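How to set up a bread basket that works at the table

Most advice on bread baskets is really advice on buying more things. You get told you need a liner, a second liner for underneath, a warming stone, a pair of tongs with a ribbon on the handle and a basket for each kind of bread. I've tried most of it at long lunches and small dinners, and a fair bit went to the op shop. What follows is the way I set one up now, with the parts I think are worth your time and the parts I'd skip.

You'll need

One shallow basket, oval for preference
One long loaf, plaited if you can get it
A few small rolls, knotted or round
A tea towel or a cotton napkin (optional, see step 2)
A table cover in a plain colour

Step 1. Choose the basket

Go shallow and go oval. Deep baskets look generous in the shop and are a nuisance on the table, because guests have to reach down past the rim and feel around for a roll they can't see properly. Round ones are fine for rolls alone, but a long loaf never sits well in them. It either bridges the rim and rocks, or you end up cutting it, and then you've lost the only reason for putting a whole loaf out.

I use a tightly woven wicker one. Tight weave matters more than the colour or the fancy name of the willow. An open weave lets crumbs straight through onto the cloth, and bits of crust catch in it when you try to clean it. Run your thumb around the inside before you buy. If it snags, put it back. A thick rolled rim is worth having too, as it gives you something to hold when you're passing the basket with one hand.

As for size, measure your usual loaf and then measure the inside of the basket on the diagonal. Mine is 36 cm corner to corner, so to speak, and takes any loaf I'm likely to bring home. The Bollby basket that gets recommended everywhere is a handsome thing, but I found it too narrow through the middle once the loaf was in, and there was no room left for rolls. Maybe they bake thinner loaves wherever it was designed.

Step 2. Decide whether you want a liner

I'm not convinced by liners. The claim is that they keep bread warm. I put rolls from the same tray into two baskets, one with a folded napkin over the top and one bare, and by the time everyone had sat down and found their glasses I couldn't pick between them. A proper thick towel wrapped right around will hold some heat, I'll give it that, but then you can't see the bread, and people don't take what they can't see.

What a liner does do is keep flour and sesame seeds out of the weave. If your bread is dusty or seeded, use one. If it's glazed, with a shiny top, leave it out and let the wicker show.

If you do line it, use something you can throw in a normal wash. The Prundeck liners I was given are shaped to the basket, with elastic, and they shrank. A square tea towel folded into a triangle does the same job and costs you nothing.

Step 3. Lay the cloth

Plain and pale is my pick. Light grey is good with brown wicker and golden crust, and it hides crumbs better than white does. Patterned cloths fight with plaited bread, which has plenty going on already.

Give the cloth a pull from each side so it lies flat where the basket will stand. A basket parked on a fold will tip when someone leans on the rim. You don't need to iron the whole thing. Iron the middle if you must.

Step 4. Put the long loaf in first

Lay it across the basket on the diagonal, with each end resting against the woven side. This is the one step I'd insist on. Straight down the middle, the loaf splits the basket into two thin gutters that won't hold anything. On the diagonal, you get a decent pocket on either side.

Keep the loaf towards the side where people will be sitting, if they're all on one side, or where the cutting will happen. The plait should face up. That sounds obvious, but I've seen it done the other way by people in a rush.

A plaited loaf of 700 g is plenty for the middle of a lunch table. Bigger ones look impressive and then go stale on the bench for two days.

Step 5. Add the rolls one at a time

Don't tip them in from the bag. They'll land on their sides, shed their glaze and bury the loaf. Hold each roll from above by its sides, lower it into the pocket behind the loaf, and let go once it's resting on the bottom. Glossy side up, paler underside down.

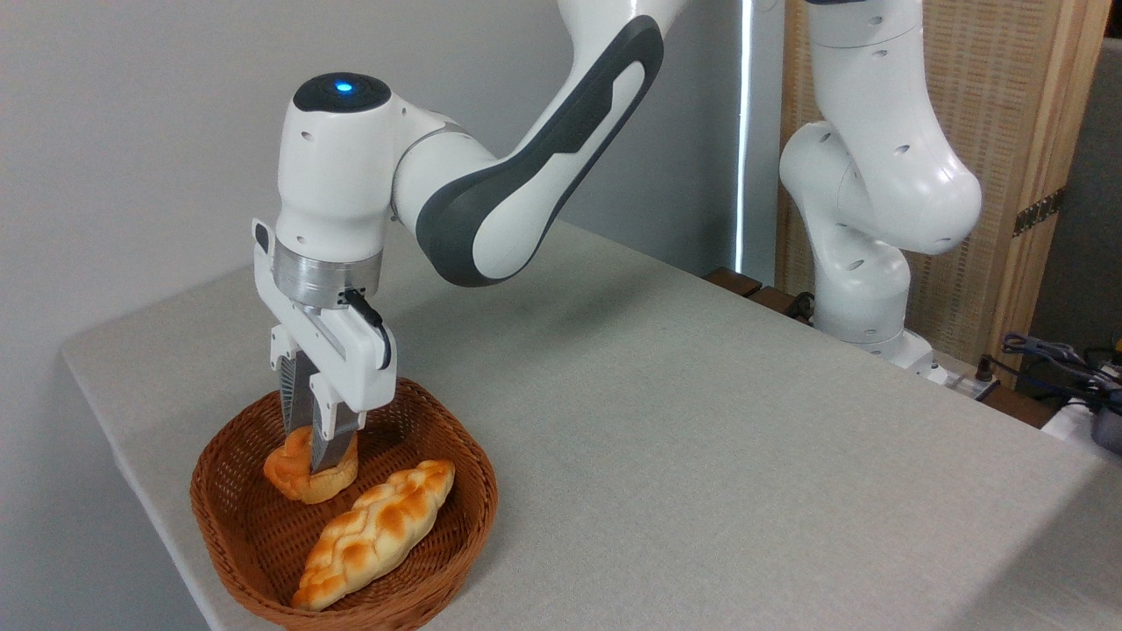
A knotted roll held from above, with the plaited loaf lying diagonally in front.

Start with the pocket furthest from you and work forward. If a roll wants to lean, let it lean on the loaf. A bit of mess is fine here. I've read guides that tell you to turn each knot in the same direction, and I can't see who that is for.

Stop when the rolls are level with the rim, or close to it. The usual instruction is to heap them up, and the usual result is a roll on the floor as the basket goes past the second guest. Keep the spares in the kitchen and top up later. It gives you an excuse to get out of your seat, too.

Step 6. Place the basket

Near a front corner is better than dead centre while you're still setting up, as you won't be reaching over it with plates. Slide it in once the glasses are down. For a long table, two smaller baskets beat one large one, whatever the person selling the large one says.

Leave a hand's width between the basket and the edge of the table. Cloth slides, and a basket sitting right on the edge will go with it.

If you're setting out display bread

Plenty of people ask about fake bread, for a shop window, a café counter or a kitchen they're trying to sell. The steps are the same, with a few changes.

Buy one good long piece and a few small ones in the same colour family. Mixed lots look wrong, as the oranges never match.

Expect a shine. The Brindel rolls I bought were sold as having a matte crust, and under the kitchen light they gleamed like a waxed car. Keep them out of direct sun and it's less obvious.

Wipe them with a barely damp cloth. Dust settles in the creases of a plait first.

Don't mix display bread with real bread. Somebody will bite it.

I paid $40 for my set and thought that was steep. Cheaper ones may do just as well at arm's length, but I haven't lived with any long enough to say. The best pieces I've handled were from a bakery supply shop called Mạc, where you could pick them up and turn them over before paying. I'd do that in preference to ordering from a photo.

Cleaning the basket

Turn it upside down over the sink and tap the base. Go over the inside with a dry pastry brush, working along the weave and then across it. If something sticky has got in, use a cloth wrung out in warm water and dry the basket in the shade straight afterwards.

You'll see people recommend oiling wicker every February or every spring or whenever the writer happened to do theirs. I oiled one basket and left the other alone. The oiled one picked up lint, and it marked a tablecloth. Mine stay dry now.

Common questions

Can I use the same basket for fruit? Yes, but not on the same day without a wipe. Soft fruit leaves marks on wicker, and bread picks up the smell of bananas very quickly.

Should the loaf be sliced beforehand? Only if it's going to be eaten in the first few minutes. Sliced plaits fall open and dry out. I put a board and a bread knife beside the basket and let people sort themselves out.

Do I need tongs? For a buffet with strangers, yes. For family, I've never seen anyone use them twice.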